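January 1, 2021

New year, new spreadsheet! I've been putting off the 2021 equipment plan for our laundry robot and I finally sat down with it this morning (coffee, blanket, very old calculator).

The arms are staying. I love the arms. What I want to spend on is all the dull stuff that hangs off them: cable sleeves, strain relief, decent connectors, a spare set of fingers for the left hand. I priced the lot at $1433, and that's with 30 clips I'll probably use up by July.
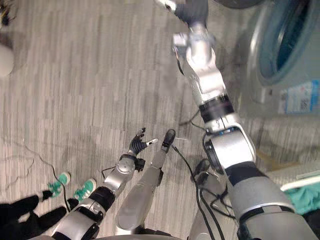

The washer is the other big question. Brynhildur Bisgaard over at Oscombe thinks we should get a second front loader with a different door, so we aren't teaching the robot one handle and calling it done. She's right, and I'm already browsing used ones! A scratched one is fine by me.

Still undecided: four longer cables now, or six and keep a couple on the shelf? I'm leaning toward six. Waiting on a part in the middle of a good week is the worst.

Quotes go out Monday. If you've bought hand spares lately, tell me what you paid, I'm so curious.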